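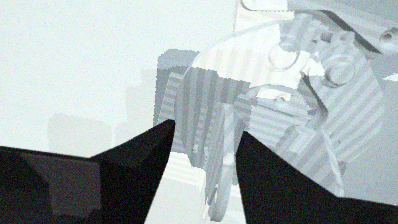 Kevside wrist view renders

Renders from the Kevside simulator for testing perception code on a wrist view. The gripper's two fingers come into the picture from opposite sides and are close to black, while nearly everything else is white or light grey. We use the set to check finger masking and edge detection where the target and the background have similar brightness.

Maintained by Bayu Latuheru and Arif Tarigan. Last changed 2022-09-18.

Contents

The set has 3689 renders. Of these, 2740 are for training and the rest are held out. File names carry the run number first and then the step, so sorting by name gives the order within a run. Don't split a run between training and test.

masks/ holds one finger mask per render, written by the simulator
runs.csv holds the run number, seed and split
load.py reads a render with its mask

Known problems

Speckle. Fine grain covers all surfaces, fingers included. A plain gradient filter picks it up everywhere. We blur lightly before edge detection, and the settings are in load.py under PREFILTER.

Stripes and stepped edges. Large curved surfaces can come out in alternating light and darker grey bands, and dark shaded regions can have jagged, stair-stepped borders. The bands fan out on some parts and run almost straight on others, so removing a single frequency won't clear them. Arif has an open ticket on the shadow settings.

Low contrast. White parts against a white background may be separated only by a thin grey line. The Cruzado segmenter tends to merge the two. Nallinholm does better but is slower to run.

Finger tips. Thresholding on brightness finds the fingers well enough, but dark grooves and shadows on the target get through as small blobs. Keep only regions that touch the image border.

Not included

Depth, joint angles and gripper force. Depth is planned for October, if the exporter in Loltetow is fixed by then.

Changes

Version 4: masks redone after the finger model was replaced.
Version 3: split is now by run. Scores from earlier versions can't be compared.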